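Clornley Motorsport Help Board

Keeping number decals on a rented stock car — what do you do about the edges lifting?

Posted by Salim Urio, Monday, March 6, 2023
14 comments | Share

Hi all, longtime reader, first time asking for anything. I race in the Proltenthorpe late model series, budget class, and this year I'm in a car I rent by the season from a shop called Mutiso. Nice people, good car, terrible paint. It's been resprayed more times than I want to know about, and there's a rough patch on both doors right where the numbers go.

My number is 131, so that's three big digits a side, and last year by the third or fourth race the leading edge of the first "1" was always flapping. At Sovby it came off completely under caution and I got black-flagged because scoring couldn't read me. I was running seventh! In a field where I usually run fifteenth! I'm still mad about it and it was last July.

So I've got a few things I want to sort out before the opener. First is whether I should go to a full wrap on the doors and have the numbers printed right into it, or stick with cut vinyl over the paint. The quote I got for a full wrap on the whole car was $1,852, which made me laugh out loud on the phone (sorry to the lady who gave it to me). Doors only would be $300 if I bring the car in clean and with the handles and trim already off.
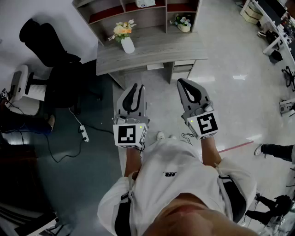
Second thing is my sponsor. I have exactly one, it's my brother-in-law's tire place, and he wants his name on the quarter panels this year and he wants it big. He also wants it to match the orange on his sign, and the guy at the print shop says orange is a pain and that it'll look different on vinyl than on his screen. Is that true or is he getting out of doing a test print?

Third, the shop wants the car back in October with no glue on it. Last fall I spent two evenings with a hair dryer and a plastic scraper and still lost a strip of paint by the fuel door. They were decent about it, but I'd like to not do that again.

I've read the series rules twice and all they say is that numbers have to be readable from the tower and a contrasting color. Nothing about wraps either way. Has anybody here run door wraps on old paint and had them last a whole season? I'm not after pretty. I just want to be able to bump doors with somebody and still have a number.

Thanks, and see some of you at the test day.

Share this post

2 replies

deepinturnthree

Hey Salim, I was at Sovby that night and I remember your flag. That was rough.

I've done it both ways, so take this for what it's worth. I ran cut vinyl for six seasons and then switched to door wraps when a buddy's shop had some material left over. The wrap held up better, no question, but most of that was the prep and I wish I'd known it when I was doing cut vinyl. I used to wipe the door down with whatever was on the bench and slap the number on. You can't do that. There's always a little silicone on a race car from somebody's tire shine or the spray they use on the dash, and vinyl hates it.

What I do now is wash the doors with plain dish soap, let them dry overnight, then wipe with isopropyl and a clean rag, then a second clean rag. Throw the rags away, don't put them in the pile. Then I sand the rough spots. You said the paint's bad, so you need to ask Mutiso before you do this, but if they'll let you go over that patch with something fine and shoot a little clear on it, do that before you spend a dime on wrap. Vinyl going over a rough patch is only touching the high points. Air gets under it on the straight and there goes your number.

On the lifting edge, round your corners. Every corner, even the little inside ones. And run the front edge of the door wrap around into the jamb, at least an inch, so there's nothing facing the wind. With cut numbers you can't tuck anything, and that first "1" is a long straight edge pointed right at the air. If you stay with cut vinyl, put a clear patch over all three digits and tuck the clear instead. It costs hardly anything and I ran that way a whole year before I switched.
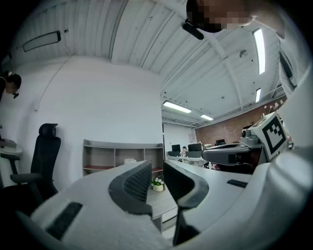 Two grippers, with a potted plant on the desk behind.

About the orange, your print guy is telling the truth! Orange is the worst. My old car had an orange stripe that looked fine in the shop and kind of salmon under the track lights. Ask him for a small test print and then take it outside, and take it to the track at night if you can get in there. He should do that for you, a strip of scrap doesn't cost him much. If he won't, then yeah, I'd wonder about him. There's also solid colored vinyl that isn't printed at all. For a tire shop name in block letters you could have it cut out of a solid orange, and then you just hold the sample book up against your brother-in-law's sign.

For getting it off, go slow. Warm the panel, pull the vinyl back low and flat over itself, don't yank it straight out at you. A hair dryer is too weak unless you have the patience of a saint, I borrow a heat gun and keep it moving. And take it off on a warm day if you get one before October, cold vinyl snaps into a million pieces. I can't promise you anything on that respray though. If the paint wasn't stuck down right to begin with, it's coming up with whatever you put on it. I'd take pictures of both doors today and send them to Mutiso so you're both looking at the same thing in the fall.

So for me: doors only, have the numbers printed in, skip the full wrap. Nobody at Proltenthorpe is looking at your roof.

Oh, and have them print you a spare set of door numbers while the file's open. I keep up to 4 spare digits rolled on a tube in the trailer (rolled with the print side out, don't fold them) and I've used them more than I'd like to admit.

rustybucket_racing

just use racers tape. white tape black marker, been doing it since before half this series could drive. never been flagged for it

if you do the wrap watch the trim clips when you take the door stuff off, they break on those

6 comments on this reply | Share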